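Toy Box on the Bed: Questions We Get Often

Page kept by Ecaterina Husar for the parents of the Porkosness toy exchange. Last changes made in February.

Many families in our exchange live in small apartments, and the children play on the bed. I have collected the questions that arrive most often about keeping small toys in one box. If your question is missing, please write to me or ask on Wednesday at the exchange table.

Do I need to buy a special box?

No. A strong box from cookies is very good for this work. Ours is bright green plastic, open on top, and it still has the cookie design on the front. The children recognize it from far away, so I never put a label on it. The storage boxes from Drernar are also nice, but for a first box I would not spend money.

Which toys go in first?

The big and hard ones. In our home this means the yellow cooking pot with its two handles, and then the orange lid. I put the lid next to the pot and not on it, so the pot stays open and can hold small pieces later.
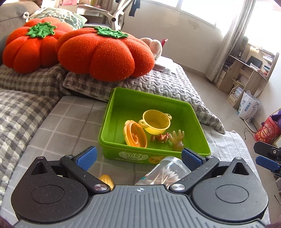 Small figures can stand between the pot and the wall of the box. Do not press them down. If the box is too full, the child must turn everything over to find one animal, and then you start again from zero.

Can cotton swabs live in the same box as toys?

I prefer that they do not. Swabs are a bathroom thing, but I know that children love the clear container and carry it to the bed. When we tidy, the container is the first thing I take away. I check that the lid is closed, and I put it on the high shelf. If the swabs fell out on the floor, I don't give them for ears anymore; we keep them for painting and glue. Floarea Lazăr asked if 100 swabs are enough for a group painting afternoon. For eight children, yes.

My child takes everything out at once. How do we begin?

Begin with one kind of thing. We say "first the food," and the corn, the grapes and the strawberry go home. After the food come the animals, and at the end the things that have no family. It is slower than when an adult does it alone, but the child learns where each thing belongs.

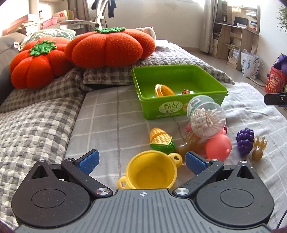 What about the soft rubber toys?

They collect hair and dust from the blanket more than the hard plastic does. I wash them in warm water with a little dish soap and leave them on a towel until morning. Please don't put them in the box wet. Valentin Lazăr washes his in a laundry net, all together, and he is satisfied with this method.

Rubber toys should also not lie for months against painted plastic. We had one that became sticky on one side, and it left a mark on a toy plate. Now I keep the see-through amber ones near the grapes, where I can check them. 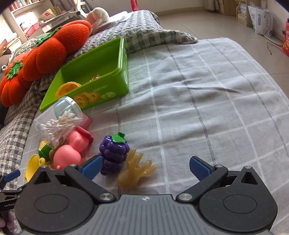
Grapes and the amber rubber toy, with the peaches to the left and the green box behind.

Is it better to tidy on the bed or on the floor?

On the bed, if the cover is flat. Pull the sheet straight and push the blankets and cushions to the side before you begin. A sheet with a simple pattern, like our gray one with white lines, makes it easy to see small parts. On a thick quilt the little pieces go into the folds, and you find them at night with your back.

How long should it take?

We set the kitchen timer to 900 seconds, because my son thinks this number sounds enormous. Usually we finish before it rings. Paraschiva Hodoroagă uses a song in place of a timer, and for smaller children I think this is kinder.

Who should put the last toy in?

Always the child. In our house the amber toy with the fingers is the last one, and it goes on top. It is light and it bends, so it doesn't break anything under it.
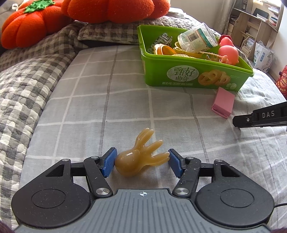
Can I bring a full box to the exchange?

Yes, but please bring it clean and with no broken pieces. Play food and animals can be mixed. Erick Biwott receives the boxes at the side door on Ardeleanu Street from four o'clock. We can accept 80 boxes in one afternoon, and after this we have no place on the tables. Write your family name on paper and put it inside the box, because tape on the outside falls off.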